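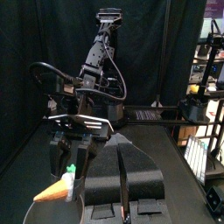

7. Check the wrist view before you run a pick

Last updated: 2024-04-09
Reading time: 7 min

With both arms powered and the wrist cameras streaming, you're ready for the fun part – letting Villow find objects on its own! Work through these steps once for each arm.

7.1 Open the Zutlow panel and choose the wrist stream for the arm you want to check.

7.2 Turn on Mask Self. Villow paints over the fingers of the arm carrying the camera, so the planner never mistakes them for something to grab. The mask should follow the finger edges closely, right up to the tips.

7.3 Turn on Mask Peer. The second arm gets its own color. If parts of it stay unpainted, reload the arm model and try again.

Note: Peer masking got much better in the October release. Cables are still missed now and then, so give loops near the wrist a little extra clearance in the planner.

7.4 Place a small object on the table and press Propose. You'll see up to 14 grasp candidates, best score first. Drag the slider and watch them update live – it's a great way to get a feel for the scoring.

7.5 Pick a candidate and press Step. The arm moves one waypoint per press.

CAUTION: Keep your hands off the table while Step is active. Stop the arm before you move any object by hand.

7.6 Once the fingers have closed, press Hold and look at the wrist stream again.

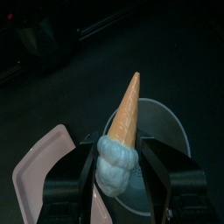 Wrist view with a toy ice cream cone between the fingers, point up.

7.7 Compare the object outline with the grasp pose. If the outline spills onto a tray or container behind it, raise Depth Split by one notch and press Refit.

Note: Error 1106 means the self mask and the object mask overlap. Repeat step 7.2, then press Refit.

7.8 Press Save Profile. Villow loads it the next time you select this arm.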